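The Slow Return of the Ojo Stairs

There are 212 reasons to drive up to the old quarter of Livness and only one good reason to walk, and the good one is finally coming back. The Ojo Stairs, closed since a wet January when part of the retaining wall slid into the lane below, are being rebuilt stone by stone, and I can't remember the last time I was this excited about a flight of steps.

Some background for people who don't live here. Livness sits on two levels, a river town and a hill town, and for most of its history the two were joined by a steep public stairway that begins behind the fish market and comes out beside the bell tower. It climbs in 14 flights with a landing between each pair, and the landings were never just for catching your breath. People sold bread on them. Schoolchildren did homework on them. On the sixth there's a stone bench so worn in the middle that two strangers who sit down at opposite ends will slowly meet.

When the wall gave way, the first proposal was an elevator tower. It would have been quick, and it would have put 37 meters of glass and steel in front of the bell tower, right in the middle of the view that every painter in town has tried at least once. The public meetings were loud and wonderful. I went to all of them!

What came out the other side was a design by Pomirik, a small architecture office from down the coast that had mostly done libraries and one very handsome bus station. Their plan keeps the stairs exactly where they were and tucks an inclined lift into the hillside next to them, under a planted roof. From the river you'll see a green line climbing the slope, and that's about all. Riders get off at any of 6 stops, each opening onto one of the old landings, so a grandmother with a shopping cart and a teenager taking the steps two at a time will end up in the same place. 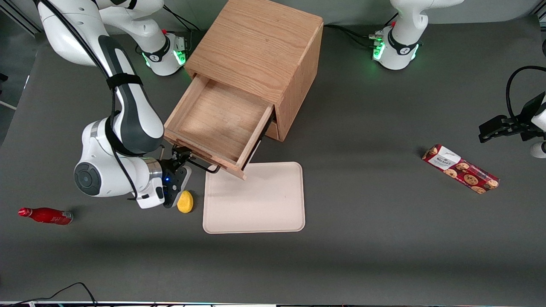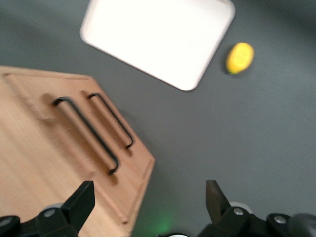 A letter that reached us from the upper town was less cheerful about it: the lift is lovely on paper, the writer said, but who pays when it breaks down in its third winter, and will the stairs be salted and swept once most people have stopped using them? It went on to ask for a maintenance budget to be printed next to every pretty drawing.

That's a fair point, and I put it to the project office. The answer was better than I expected. The town has set aside money for upkeep of the stairs on its own line, separate from the lift, and the two can't be traded against each other without a public vote. The drawings now on display at the Skolar building include a plain sheet on snow, drainage and spare parts. It's tucked in a corner, and it deserves a better wall.

The stonework is the part I could watch all day. The plan calls for 1180 treads, and the masons are reusing every old one that can still carry weight. Each is lifted, brushed, checked for cracks and set back with its worn side up. Where a tread is beyond saving, the new piece comes from the same gray quarry across the river and gets a slightly rough finish, so it will grip in the rain and take its time wearing down. Nothing is being artificially aged. You'll be able to read the repair for decades – pale stone next to dark, like a darned elbow.

The wall itself has changed more than anyone will notice. The old one held back the hill by sheer weight and had nowhere to send water. Behind the new one is a deep bed of gravel, with drains that empty into a narrow open channel beside the steps. Pomirik could have buried that channel. They left it in sight, and after a storm the whole stairway should sound like a brook.

Three lower flights are already open, and I've been up and down them more often than my errands require. The handrail is bronze, slim and a little cool to the touch in the mornings. The bread sellers haven't returned yet, but somebody has chalked a hopscotch grid across the second landing. The bench on the sixth is wrapped in canvas until the masons get up there. It will go back as it was, dip and all.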